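Home | Jobs | Courses | Community | Contact

Casual parts sorters wanted, Firngate repair workshop

2 minute read
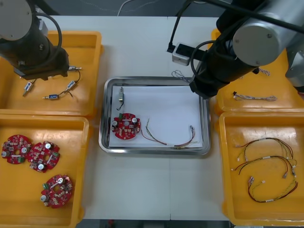
Konstantinidis Electrical Repairs is looking for 3 casual sorters to help clear a backlog of salvaged parts at our Firngate workshop. We fix lamps, fans, heaters and small kitchen appliances for households in Ladville and Prukville, and we keep whatever can be used again from the ones past fixing. Most of the work is done sitting at a bench, putting small parts into trays by type. Yellow plastic trays like these hold things such as little switches with blue labels, some with thin black wires attached, so you will need decent eyesight (glasses are fine) and steady hands.

The job runs for six weeks from February. Shifts are 9 am to 2.30 pm, three days a week, and we can work around school pick-up if you tell us early. There are 384 tubs to get through. Pay is casual rates under the award, paid fortnightly.

You will:
- sort switches, plugs, fuses and leads
- put cracked or burnt parts aside for recycling
- write labels and enter stock on a simple spreadsheet
- sweep up your area at the end of the shift

No trade licence is needed, as sorters don't test or repair anything. We'll show you the part types on your first day. You must be 18 or over and have the right to work in Australia. Closed shoes are required. The workshop has step-free entry and an accessible toilet, and bench heights can be changed.

To apply, send a one-page résumé and a few lines on which days suit you to Karine Zacharias, or drop them at the front counter. Applications close at 5 pm on Friday. Interviews are short and held at the workshop.

Recent listings
Counter assistant, Prukville
Delivery driver, part time, Ladville
Upholstery trainee, Firngate
Weekend market set-up crew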